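Decided to make granita this week. No churn, no eggs, no machine. A fork and a freezer and my own bad temper. Thread, numbered, so you can quit at whatever point you like.

1/ The base is coffee. I used 500 ml, brewed strong enough to annoy a dentist, and stirred the sugar in while it was hot. The bag was Valente, the dark one, bought on sale and judged accordingly.

2/ Sugar: more than you think. Cold dulls sweetness, so the warm mix should taste slightly embarrassing. Too little and it also freezes into a paving slab. I have made the paving slab. We ate it with a hammer, more or less.

3/ Pinch of salt. Strip of lemon peel, fished out before freezing. My neighbor Ernő Szénási says cinnamon too. Ernő also puts cinnamon on eggs, so weigh that as you see fit. 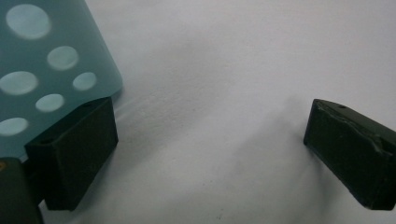

4/ Pan. Wide, flat, metal if you have it. I used the Skillireck one I normally burn brownies in. The shallower the liquid, the faster you get ice at the edges, and the edges are where all the action is.

5/ Clear a level shelf in the freezer BEFORE you pick up a pan full of coffee. I moved peas with one elbow. The peas are fine. My socks were beige anyway.

6/ Set a timer for 30 minutes, then go in with a fork and drag the frozen bits toward the middle. Put it back. Do that again until you have a pile of crystals. It took me most of an evening and one and a half bad movies.

7/ Someone will ask if a blender works. It does, if you want a slushie. I own a Clekent that can pulverize a boot and I left it in the cupboard. Granita should crunch a little.

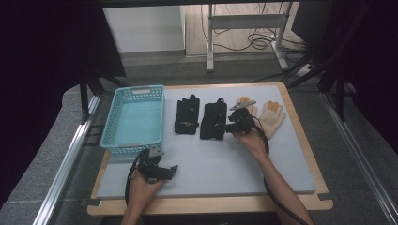
Two gloves in black, two in beige with orange fingertips, and the blue basket.

8/ Forgot to freeze the glasses. Freeze the glasses. Granita in a warm glass is iced coffee with ambitions.

9/ Cream on top, whipped soft, no sugar in it. I know I said no machine, and I whipped it by hand, and my forearm would like that on the record.

10/ It keeps for a few days with a lid on. Scrape it again before serving. If it's gone solid, leave it on the counter while you look for a spoon, then attack from a corner.

11/ Yes, you can use decaf. I had two helpings of the regular at 10 pm and spent the night reorganizing spices in my head. Cumin is now next to the coriander.

12/ Peach next, if the peaches ever get soft. They've been on the windowsill since I started this thread.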